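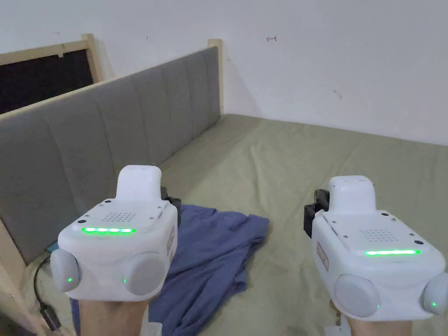 Posted by Trukel Project Safety Desk, Krūmiņa Technical College – 11th March

Print this page | E-mail this page

Filed under: Student Projects, Robotics, Inspections

Pre-Session Inspection, Form 983
Course: Household Handling, bed and fabric tasks

1. Status lights, both grippers. PASS
Comment: The strips on the top plates were lit green. A pair showing any other color is not to be used until the lab desk has cleared it.

2. Housing and top plate screws. PASS
Comment: Checked by hand on both units. No movement found.

3. Cables and connectors. ACTION
Comment: A black cable hangs by the side of the bed frame, next to where the operator's left hand works. Route it behind the headboard post or remove it.

4. Work surface. PASS
Comment: One blue cloth on the sheet, as called for in Task 28. Pockets, pins and buttons are to be checked before each new cloth is brought in.

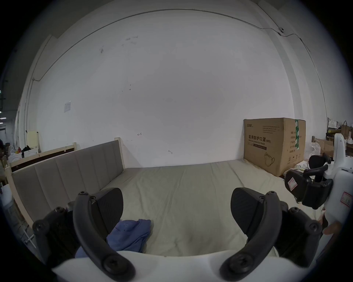 5. Finger assemblies. PASS WITH COMMENT
Comment: Students are reminded to open the fingers fully before setting a gripper down, and to keep their free hand off the pads. Screws at the base and tip of each curved arm are to be checked at every change of operator. The red-and-white label on the black finger of the second gripper must stay flat; if a corner lifts, report it to the desk and do not trim it.

6. Floor and walkways. ACTION
Comment: White packaging material is on the floor beside the mask carton. Clear it before the next group starts. The carton may stay against the wall.

7. Operator time. PASS
Comment: The log shows no turn longer than 52 minutes. Team Daritz has yet to sign its sheet.

8. Emergency contact sheet. PASS
Comment: Current until June – the Lostum annex number has been added.

Result: session may proceed once items 3 and 6 are closed and initialed.

Contact the Safety Desk | © Krūmiņa Technical College | Back to top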